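Ordnung in der Werkstatt: Leergut und Wertstoffe sortieren

In einer Werkstatt sammelt sich Leergut schneller als in der Küche. Flaschen stehen auf der Fensterbank, Dosen unter der Werkbank, und die Folie vom letzten Paket liegt irgendwo dazwischen. Mit ein paar Behältern und festen Plätzen ist das Problem an einem Nachmittag erledigt.

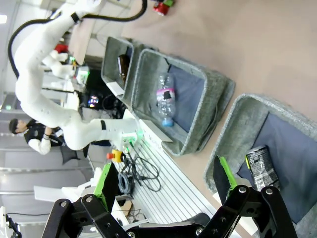
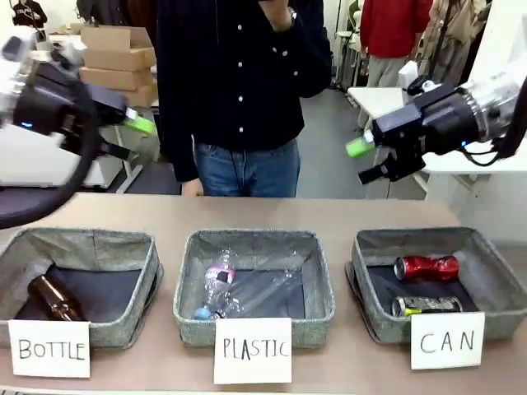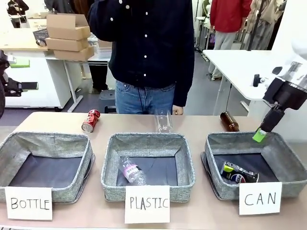 Graue Behälter für Flaschen, Kunststoff und Dosen, auf den letzten beiden Bildern mit Schildern.

Clestthorpe, 28. Juli 2022

Wie viele Behälter?
Für eine kleine Werkstatt reichen drei. Wer viel mit Holz arbeitet, stellt einen vierten für Verschnitt dazu. Mehr Sorten lohnen sich kaum, dann wird nur noch danebengeworfen. Restmüll kommt in einen Eimer mit Deckel, und zwar nicht direkt neben die anderen.

Filz, Stoff oder Kunststoff
Filzkörbe sind leicht und klappern nicht, nehmen aber Flüssigkeit auf. Flaschen und Dosen also vorher auslaufen lassen, 10 Minuten kopfüber im Spülbecken genügen. Für Dosen mit Farb- oder Ölresten ist Filz ungeeignet, die gehören ohnehin zum Schadstoffmobil. Kunststoffkisten lassen sich auswaschen, werden aber bei Frost spröde. Santosh Tomar hat seine in der unbeheizten Garage nach zwei Wintern ersetzt.

Beschriften
Große Druckbuchstaben, dicker Filzstift, ein Wort pro Schild. Papier hält an Stoff mit einer Sicherheitsnadel besser als mit Klebeband. Wer Klebeband nimmt, sollte Gewebeband nehmen und es 6 cm über den Rand ziehen. Das Schild gehört nach vorn, denn auf dem Deckel sieht man es nicht, sobald etwas darauf liegt.

Standort
Zwischen Behälter und Werkbank 15 cm Luft lassen, sonst kommt man mit dem Besen nicht durch. Nicht vor die Heizung und nicht in den Weg zur Tür. Auf dem Boden stehen die Körbe gut, solange dort nicht geschliffen wird – der Staub setzt sich im Gewebe fest und geht nur mit der Polsterdüse wieder heraus.

Pfandflaschen
Pfandflaschen nicht zusammendrücken, der Automat nimmt sie sonst oft nicht an. Deckel drauflassen. Ein Sack mit 60 Litern ist voll noch gut zu tragen, bei größeren reißt gern der Boden.

Reinigen
Filz trocken ausbürsten, Flecken mit lauwarmem Wasser und etwas Gallseife abtupfen. Nicht in die Maschine – Filz läuft ein und die Form ist weg. Danach offen trocknen lassen, am besten über Nacht. Bei Gerüchen hilft ein Schälchen Natron im leeren Korb. Im Sommer wöchentlich leeren, ab September reicht alle zwei Wochen. Wespen kommen trotzdem, wenn Saftreste in den Dosen sind.

Ergänzung von Geeta Bisht: Altbatterien in ein Schraubglas und die Pole von Lithiumzellen vorher abkleben.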